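Print this thread | E-mail this thread

I've spent most of July with the Gukton planner, because three people asked me whether it's as good as the launch posts say. Long thread. Short version: parts of it are, and I'd still not hand it the keys.

The claim first. Gukton says its planner "handles unseen kitchens out of the box". No list of kitchens, no definition of handles. I asked on their forum what counted as a success and got a link to the launch video.

Setup, for those who care. One arm, wrist camera, Gukton doing the planning, Sowa doing perception, and my own low-level controller underneath, which I trust mainly from having broken it so many times.

Sowa is the bit I expected to moan about, and I will, but its segmentation is decent now. Wood on wood used to come out as one big blob. It mostly finds the edge these days.

Depth is another story. Shiny metal still gives you holes or, worse, confident nonsense. Sowa fills the holes with a smooth guess and passes it on with no flag. The planner then treats that guess as measured surface.

You can ask for the confidence map. It's off by default, it slows everything down, and Gukton doesn't read it anyway. So two products sold as "made for each other" drop the one number that would tell you when to be careful.

I wrote a small shim that grows obstacles wherever confidence is low. 30 lines, ugly, no tests. It did more for my near misses than the last two Gukton releases. Make of that what you will.

Now the timing. Their page quotes a planning time and it's fair – for the first plan. Replanning is what hurts. Move the goal by a couple of centimetres while the arm is under way and it throws away the old path and starts from scratch.

I logged about 2,000 replans. The median is fine. The tail is dreadful, and the tail is where the arm sits still above somebody's worktop while the status light says "ready".

Someone will say use Clorska for the logging and all this becomes clear. I do use Clorska. It's a good viewer. It also lines up camera images with joint states by arrival time unless you tell it otherwise, so for a while I was blaming the planner for a lag that lived in my plots.

If your wrist view seems to trail the arm in Clorska, look at the clock setting before you write an angry post. I had the angry post drafted.

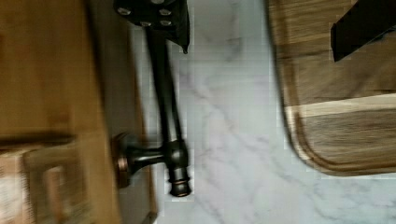

Back to collisions. The planner's model of the arm is a set of padded capsules, and the padding is one global value. Make it big and it refuses to go near a chopping board at all. Make it small and it'll skim past a metal fitting as if the thing were painted on.

What I want is padding per link, and tighter only at the fingertips. There's been a request open for that since before I started. Four people have asked, one reply from Gukton, and the reply was a thumbs up.

Flirkero's fork does have per-link padding. It also has its own config format and docs that stop halfway through the install page. I got it running in an evening and haven't worked out how to tune it, so no verdict yet.

Things I'd believe a vendor on: failure counts, the full log, and a replan plot with the tail left in. I've asked for all of them. Happy to post whatever they send, good or bad.

I'll put the shim up once I've taken my hard-coded paths out of it. Please don't run it on anything you can't afford to bump.

Related posts
Why I stopped trusting "ready" lights
Clorska clock settings, a short moan
Flirkero fork: first evening
Hand-eye calibration drifts more than you think

Contact | Copyright the author | Back to top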